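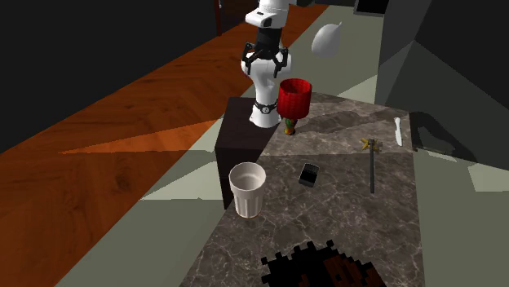
About Mestow

Reading time: 4 minutes

Mestow teaches people to teach robots. We are a small training school with a workshop on the ground floor and an office above it, and we run short courses in showing a robot arm how to do a job: by taking hold of it and moving it yourself, or by driving it with a controller from a chair. Neither method needs you to write code. Both need you to slow down, which our students find harder.

How we started

Mestow began as an evening class. The course guide listed it under Crafts, between upholstery and bread, because the college had no other heading with a free slot. We had one second-hand arm, a desk, and a set of notes that stopped halfway down page 38. Several people in the first class had come for the upholstery. They turned out to be rather good, as anyone who has spent years pulling fabric over a corner knows a fair bit about when to push and when to leave off.

The notes have since been finished. The arm has retired to the reception area, where it holds the visitors' pens.

What we teach

Every student starts with hand guiding. The arm goes slack enough to be led about, you take it by the wrist, and you walk it through the task while it records where it has been. It records everything, including the bit where you stopped to scratch your nose. Most first attempts are full of this sort of thing, and playing one back is a quick lesson in how many small, pointless movements a grown adult makes while picking up a cup.

After that comes remote control. You sit away from the arm with a handset and a screen and do the same task again, without the comfort of feeling the thing in your hand. People who play a lot of video games expect to be good at this. They are fast, certainly. We spend the first morning getting them to be less fast.

A good deal of the practice happens in simulation, in a set of rendered rooms we call Zumeron. You can drop a hammer in Zumeron all afternoon and the only thing that suffers is your record. The worktops are untidy on purpose, since real ones are, and a student who can only pick things up from a bare table has learned very little about kitchens. The physics is decent and the taste in lamps is open to debate.

The longer course, Sivia, is for people who will be doing this for a living. It covers how to plan a set of demonstrations, how to vary them sensibly, how to throw out the poor ones and how to label what is left so that somebody else can use it. The throwing out is the part that hurts. One Sivia group recorded 622 demonstrations of putting a cup on a shelf and kept 246 of them. They were a cheerful group when they arrived.

How we go about it

We have a few habits. You will be asked to do a task with your own hand before you show it to the arm, and to say aloud what you are doing. You will be asked to do it badly on one occasion and then recover, because a robot that has only ever seen perfect work has no idea what to do when the cup slides. You will watch other people's recordings and they will watch yours. Bring biscuits if you feel this would help.

Classes are small, with up to 38 students in the building on a busy day, and never more than two to an arm. Each pair takes turns: one drives, the other keeps a hand near the stop button and tries not to give advice.

We don't teach welding, anything with blades, or how to make a robot wave at your guests. We get asked about the last one a lot, especially in the run-up to Christmas, and the answer is still no.

Who comes

Factory staff whose employer has bought an arm and lost the person who understood it. Students filling the gap before a degree. Care workers, lab technicians, a steady trickle of retired joiners. A few people arrive worried that they are training their own replacement. We take that question seriously and give it a proper session, with the chairs in a circle and no arms switched on. We don't pretend to have settled it.

We also record demonstrations to order for outside firms. Our longest-standing customer is Dương, who make kitchen fittings and wanted a great many drawers opened and shut. The finished set came to 1157 recordings. Everyone who worked on it still opens drawers in a slightly considered way.

The building

The workshop is on the flat and there's a lift to the office, which works if you hold the button in. Real arms are on the left as you come in, simulation desks on the right, kettle at the back. Please don't use the arms to make tea. It has been done, it took most of an afternoon, and the recording is now shown on day one as a warning.

Visiting

We open the workshop to visitors once a month, from 6 pm, apart from January, when everything is in bits for servicing. You can have a go at both hand guiding and remote control. Wear sleeves that stay up. Course dates and fees are sent out on request, and if you are unsure which course you want, start with the short one.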